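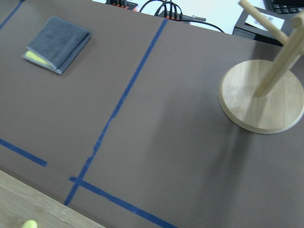 Figure 3.1 A tabletop divided with blue tape. A folded gray cloth lies over a sponge in one section.

Chapter 3
Dividing a Work Surface

Most shared tables fill up a little at a time. A cup gets set down, then a roll of wire, then somebody's notes, and by noon there is no clear spot left to work in. In Chapter 2 you sorted supplies by how often they are used. In this chapter you will give them fixed places on the table itself, using tape.

Tape is a good first choice for marking zones. It costs little, goes down quickly, and can be moved when the plan turns out to be wrong. Ha-rang Shim, who set up the packing tables at Trindwood, redrew her layout 3 times before she was satisfied with it. She kept one section for cleaning supplies from the start and changed everything else.

Before you lay any tape, wipe the surface and let it dry. Measure in from two edges and make small pencil marks. A zone 25 centimeters wide will hold a folded towel and a sponge with room to pick them up. Pull out a full length of tape, hold it tight between both hands, and lower it onto the marks. Short pulls tend to give a line that wobbles.
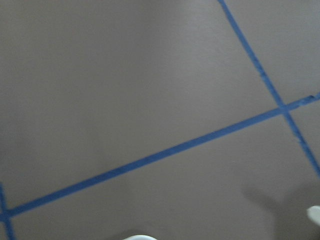 Where two lines cross, run one straight over the other and press down with your thumb. The overlap is slightly thicker than the rest, so paper and cloth can catch on it. Check the edges there first when you inspect the table. Torn or ragged stretches should be replaced along their whole length, as patches lift sooner than a single strip.

By the end of this chapter you should be able to:
plan zones for a table used by more than one person
lay and replace tape lines
decide what belongs in each zone and what should leave the table

Key terms: zone, overlap, home position, clear margin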